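Ukora two-finger gripper set, reviewed after one term

Our student club at Elness bought the Ukora set in April. It comes as 43 parts in a flat box, with two long black fingers, a mounting plate and a bag of small bolts. We wanted it for the Fonseca challenge, where household things must be picked up from a table and put away.

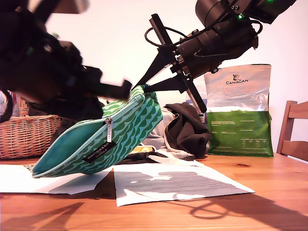 Assembly took us two evenings. The booklet is short, and step 12 shows the plate from the wrong side, so we had to take it off again. After this the fingers sat straight. Our usual task is a zip pouch, which is harder than a box because the fabric folds under the finger. The long fingers can hold it by the top edge and leave the rest hanging, and this is the main reason I like them. The cable needs a free loop over the wrist – a short cable pulls on the plate.

Grip on soft things

With the old Pesomlow fingers, we dropped the pouch in most of our tests. The Ukora fingers are wider and press more evenly. Paper flat on the table is still a problem for them.

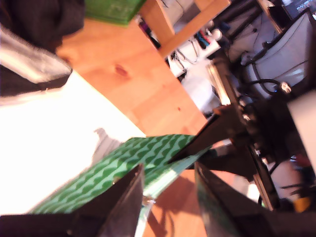

Noise and speed

It is quiet enough for a classroom. At full speed I would not trust it with fabric.
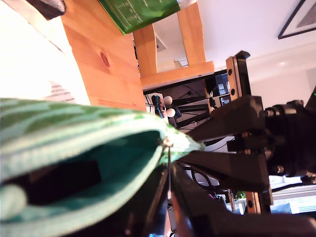 Price

We paid 1539 for two sets, with spare bolts. For a club this is a lot, but I would buy it again.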